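About Gusberg Community Music School

We teach people to play music together. That's been the idea ever since Wagner Fontes and Lyle Crenshaw rented 2 rooms over the old bakery on Brannigan Street and put a hand-lettered sign in the window asking for trumpet players. They got one trumpet player, four accordions and a retired choir director, and they had a band by October!

Today we have 16 teachers and 41 classes a week, from beginner fiddle to the Friday night brass group (they're loud, and we love them). Our students come from all over Jalivville and the farm towns to the north. The youngest just started kindergarten, and the oldest took up the cello at an age when most of her friends were giving up driving.

You don't need to read music to join. You don't need to own an instrument either - our lending closet has fiddles, clarinets, ukuleles and a very handsome tuba, and you can keep one for the whole term. Wagner runs the strings and the folk ensemble. Lyle looks after brass, piano and anything that needs gluing back together.

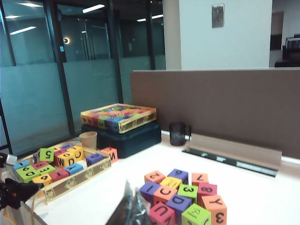 Everyone plays in a group from the first month, even if all you know is three notes. We pick songs with room for three-note parts, and Lyle writes new ones when we run out. It's the best thing we do, and it's why so many of our families have stayed for almost 12 years.

Twice a year we take over the Zesard Hall for a concert with every class on the program. It's long, it's free, and there's pie at intermission. Come and hear us, or stop by any weekday afternoon and sit in on a rehearsal. The door sticks a little, so give it a good push and come on up!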